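To: Brulteo Tenants' List
From: Skendier Estates Office
Subject: Re: Shared workrooms at Danzer House – revised terms of use

Dear members,

The office thanks all tenants who replied to the draft terms. The terms will apply from July, and the points raised most often are dealt with in this message. The white table kept in the ground floor workroom stays on the inventory, marks included.

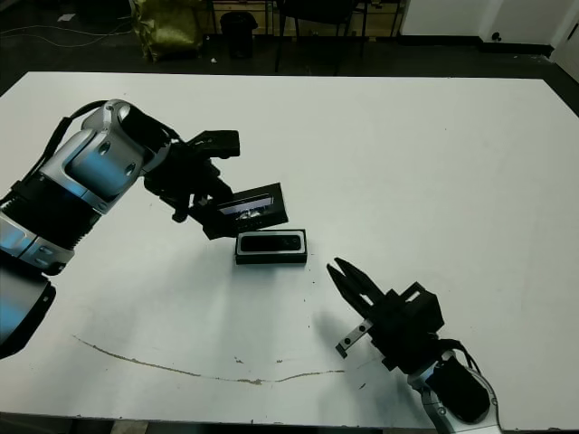
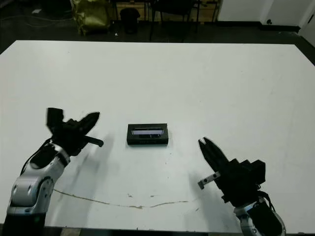 May a tenant book the same workroom for several weeks in a row? A tenant may hold the same slot for up to 7 weeks, after which it is offered to the rest of the list before it can be renewed.

One tenant wrote:

> We have read the draft with care and support most of it. Our concern is with
> clause 2, on cancellation. As drafted, a booking dropped with less than
> 37 hours' notice is charged in full. Small firms cannot always give such
> notice, and we would ask the office to think again. We would also like to
> know whether the Tosville building will come under the same terms, as we
> have staff in both places and use both diaries.

The office has considered this request. The notice period in clause 2 will be cut to 18 hours, and the charge will be waived where another tenant takes the slot. Notice must still be given in writing to the bookings address – a message left at the front desk will not be accepted, as the desk does not keep the diary.

Tosville will remain under its present terms until its lease has been renewed. Tenants with staff in both buildings should continue to book each one separately. Credit held at one building cannot be spent at the other.

Several tenants asked about storage. Goods may not be left in the corridors or on the landings at any hour. The cupboards on the first floor are let by the month, and two are free at present. Requests will be taken in the order received.

The heating in the rear workroom is to be serviced before the autumn. Dates will be sent to this list once the contractor has confirmed them, and bookings affected will be moved or refunded, as the tenant prefers.

Further comments on the terms should be sent to the office directly and not to the whole list.

Yours faithfully,

Skendier Estates Office
Danzer House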